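Keeping a Small Workbench Usable

Posted by Birthe Kirkegaard, May 2025

Most benches fail the same way. The top fills up with things that have no home, and the actual work gets pushed to whatever corner is left. These are the habits that have kept mine clear enough to use every day.

Start with the height. Stand at the bench with your arms relaxed and bend your elbows. For sawing and planing, the top should sit a few inches below your elbow. For soldering or fine repair work, raise the job on a box so you aren't hunched over it.

Keep the back of the bench for storage and the front for work. I ran a strip of painter's tape along mine to mark the line, 4 inches in from the wall, and pulled it up once the habit stuck. Anything in front of the line gets put away before I turn off the light.

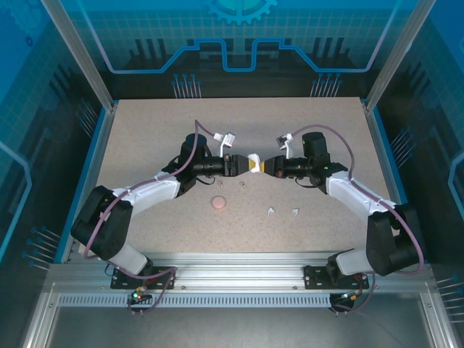 Glue drips come off most sealed surfaces with a plastic scraper if you let them dry first. Wiping wet wood glue just spreads it. For epoxy, use a cloth with a little rubbing alcohol while it is still soft, and try a hidden spot first.

Small screws go in jars with the size written on the lid and on the side. Labels on the lid alone are no use once two jars are open.

Clamps should hang where you can reach them with one hand. The other hand is usually holding the thing that needs clamping. Arif Sivakumar wrote in to suggest a towel bar for spring clamps, and I have used one ever since. A bar 30 inches long holds all of mine.

Power strips belong on the front edge or the wall, never flat on the top where sawdust and liquids can get in. Unplug battery chargers when you leave.

Sharpen before the job. A dull chisel takes more force and slips more easily. Two minutes on a fine stone is enough for a blade that hasn't been chipped.

Rags with oil-based finish on them must be spread flat outdoors to dry, one layer thick, away from anything that burns. Do not ball them up or drop them in the shop trash. They can heat up and catch fire with no spark at all.

Next month: drawer dividers from scrap, and what to do with a vise that won't close square.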